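From: Chiến Chu
To: Bridircombe Hall users list
Subject: Re: Booking sheet and the side room
Time: 1730

Cengiz Toprak wrote:

> Hi all,
>
> A few of us turned up last night and found the side room already in
> use by the choir, who had it written in the paper diary. We had it in
> the online calendar. Both bookings looked fine to the people who made
> them. We ended up in the kitchen, which was all right for an hour but
> won't do for the mending group, who need the power points.
>
> Can we please settle which one counts? I don't mind which. I'd also
> like to know if the door code has changed, as it took me three goes
> to get in.
>
> Cengiz

Thanks Cengiz. I'll take the easy one first. The door code hasn't changed. The keypad is sticking on the bottom row and has been since the cold weather. Press each number firmly and wait for the click before the next one. If you get it wrong you have to let the light go out before you start again, otherwise it adds your new numbers to the old ones and you'll be there all evening. I've asked Drakley for a price on a replacement and haven't heard back. I'll ring them again.

On the bookings, I went through the paper diary and the online calendar side by side, from the start of March to the end of the school term. There were 7 clashes still to come. Five of them are the side room, one is the main hall and one is the car park, which I didn't know people were booking. I've spoken to both parties for six of them and those are sorted. The last one is the Gauthier family's lunch against the plant swap. I've left messages with both.

What I'd like to do from now on is this. The paper diary counts. It lives on the shelf inside the office door and there's a pencil tied to it. The online calendar will be copied from the diary, by me, twice a week, and will be for looking at only. I know several of you would prefer it the other way around, and we did try that when the Skudar system was set up. The trouble was that about half the groups never got a login, and the ones who did kept being asked to change their password. The dance class gave up and used the diary, the choir followed, and the calendar has been wrong ever since.

If you can't get to the hall to write in the diary, ring me or email me off the list and I'll write it in for you. Please don't send bookings to the whole list. I miss them in among everything else, and then you think you've got a room when you haven't.

When you write in the diary, please put:

Your group's name, and a phone number that somebody answers.
Which room. "The hall" has been used for every room in the building, and for the building.
The time you want to arrive and the time you'll be gone, including setting up and stacking the chairs.
Whether you want the urn.

Regular bookings need to be written in for each week. A line saying "every week as usual" on one page doesn't help the person looking at the next page. I've gone through and filled in the regular ones I know about up to the end of term -- please check yours, as I had to guess at finishing times for a couple.

For cancelling, put a line through the booking and your initials beside it. Please don't rub it out. Twice this year someone has rubbed out an entry and then come in and asked why their room had been given away, and there was no way to tell who had done what.

Charges, as I was asked about these separately. The side room rate is the same as last year. The main hall goes up slightly from next term and the new sheet is pinned up beside the noticeboard. The hall took in some 3000 dollars last year from casual hire, most of it birthday parties, and 611 of that went straight out again on the hot water. The rest went to the roof. So the increase is for the roof too, and the back gutter, which is rusted through above the bike rack. If you park a bike there when it's raining you'll already know about it.

The heater in the side room is on a timer now. Turn the dial once and you get an hour. It doesn't matter how far you turn it, it's still an hour. The old switch on the wall isn't connected to anything, and I'll put some tape over it when I'm next in.

Lost property: a child's raincoat, two casserole lids, one reading glasses case with no glasses in it, and a good umbrella. They're in the tub under the stage steps until the end of the month, then they go to the op shop.

One more thing on the diary. A few people have been leaving bookings on loose slips tucked inside the cover. I found four when I did the check, one of them for a date that had already gone. The slips fall out whenever the diary is opened, and I can't promise to see them. Please write on the page itself, even if it's messy. If the page is full, use the margin and draw an arrow.

I'll be at the hall most afternoons until 1730 if anyone wants to go through their dates with me.

Chiến

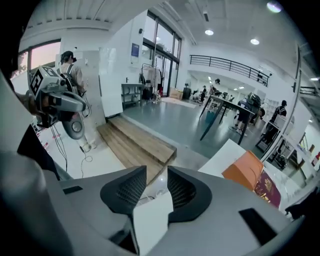
Cengiz Toprak wrote back that the diary suits him, and that he has pencilled the mending group in for the side room every week to the end of term, with finishing times. He asked if the pencil could have a longer string, as it doesn't reach the bottom of the right-hand page.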